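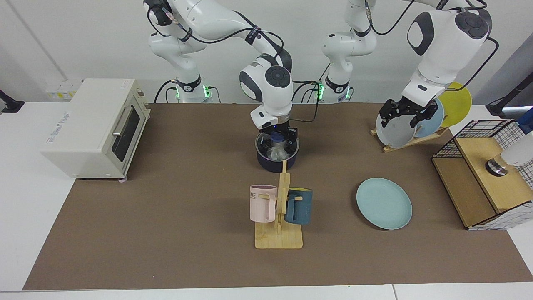

Según Nour Farah, en un taller de asignatura lo difícil no es conseguir que los brazos se muevan, sino que dos grupos de estudiantes graben la misma tarea del mismo modo. La observación se recogió en la sesión de cierre y motivó el análisis que sigue.

Figura 3. Estación bimanual del proyecto Tokard. Pinza derecha dentro de la olla; pinza izquierda en el borde del plato gris del escurridor.

4.2. Recogida de demostraciones

Los estudiantes del curso trabajaron en 11 equipos sobre una única estación con dos brazos de base fija. Las tareas se definieron sobre menaje doméstico: platos en un escurridor de madera, tazas en un colgador, una olla y un horno de sobremesa (figura 3). Cada equipo teleoperó ambos brazos y etiquetó sus propios episodios con la herramienta Flisorico.

Se registraron 3259 episodios. De ellos se descartaron más de 700, en su mayoría por desincronización entre las órdenes de ambos brazos o por etiquetas de fin de tarea ausentes. El descarte se concentró en las primeras semanas, antes de que Leen Ghanem redactara el protocolo de inicio común: brazos en posición de reposo, pinzas abiertas y dos segundos sin movimiento.

Los platos en posición vertical plantean un problema de agarre distinto del plato apoyado en la mesa. En el primer caso la pinza se cierra sobre el borde superior; en el segundo es preciso levantar antes un lado. Los equipos resolvieron esta segunda maniobra con estrategias incompatibles entre sí, por lo que se anotó como subtarea aparte. Los objetos deformables, como bolsas de plástico, se trataron también por separado.

4.3. Evaluación

La política entrenada se evaluó en 110 ensayos con disposición inicial aleatoria. El criterio de éxito fue binario y lo aplicaron dos evaluadores ajenos al equipo; los desacuerdos se resolvieron revisando la grabación. Los ensayos interrumpidos por parada de emergencia se contaron como fallo.

Artículos relacionados
Akanda, T. y Vandenberghe, R. Teleoperación bimanual en cursos de grado
Landry, B. Mahasneh: un protocolo de etiquetado por pares
Ghanem, L. Errores de sincronización en el banco Watard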